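3.2 Soft items on a shared work surface

The second group of items consists of small knitted and woven goods that people bring to a desk and put down without thinking much about where. Hats, gloves, scarves and cloth pouches make up most of the group. These goods differ from the rigid items of Section 3.1 in one respect that matters for tidying: their outline is set by the last contact. A cup occupies the same footprint wherever it is placed. A hat may be spread, doubled over, rolled or bunched, and each state takes a different share of the surface and calls for a different first move.

We follow the distinction made in the Campos inventory between a resting state and a storage state. The resting state is the shape in which an item is found. The storage state is the shape in which it would be put away by a person who expects to use it again. For a knit beanie the storage state was defined as flat, with the crown folded once toward the brim and the edges of the brim aligned. No attempt was made to define a storage state for items with a stiff peak or lining, and these were left out of the group.

The Clinasberg layout was used for all soft items. It combines one item to be handled with a fixed number of ordinary desk objects, which stay on the table throughout. The desk objects were chosen to differ in height, stability and tolerance to contact. Paper goods slide when pushed. Potted or loose plants should not be touched at all. Drinking vessels were permitted in any orientation, including on their side, as this is how they are often found on a desk in use. Figure 4 gives one instance of the layout with a beanie as the handled item. 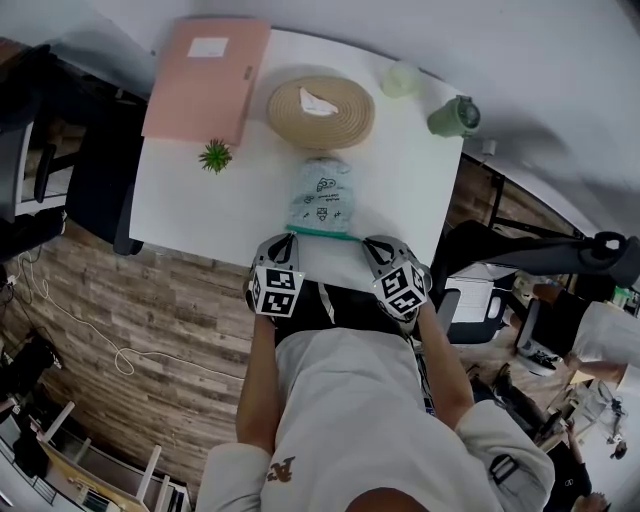

Figure 4. Clinasberg layout with a knit beanie between the fingertips of two hand-held grippers. Desk objects include a woven tissue box, a pink folder, a small succulent, a pale cup and a tumbler on its side.

The beanie in Figure 4 is a light gray-blue knit with small dark printed graphics and a teal-green band along the lower edge. The contrasting band was useful in annotation. On plain hats the annotators often disagreed on where the brim ended and the body began, and the fold line was then placed too high or too low. With a colored band the brim could be marked from a single view. The printed graphics had the opposite effect. Annotators working quickly sometimes took a dark printed mark for a crease, and the guidelines were changed in July to require that a crease be marked only where it interrupts the print or the outline.

Each soft item was handled 100 times, with 29 items in the group. Of the resulting trials, 400 were drawn for detailed annotation of the fold sequence. Three measures were recorded: the area covered by the item in its resting state, the area covered in its storage state, and whether any desk object was moved. A desk object was counted as moved if its base had shifted or if it had rotated by a visible amount. Motion of the tissue standing out of the box was ignored.

The position of the handled item relative to the table edge was not fixed. Participants tended to draw soft items toward themselves before folding, and we treated this as part of the task. It does affect the first measure, however. A knit item dragged across a smooth tabletop may gather at its leading side, so that the covered area at the start of folding is smaller than the area at the start of the trial. Both values were kept. Unless stated otherwise, the area reported in Section 4 is the one at the start of the trial.

Two limits of the layout should be noted. First, the tall objects were usually placed toward the far side of the table, leaving the near side open. A desk in daily use may have no such open strip, and the results for moved objects are likely to be optimistic for that reason. Second, the storage state was scored by shape alone. A beanie folded correctly but left beside the folder received the same score as one placed on a shelf. The Vandeo scheme treats these as separate outcomes, and a comparison between the two schemes is given in Section 5.3. Gloves, which have to be paired before they can be stored, are discussed separately in Section 3.3.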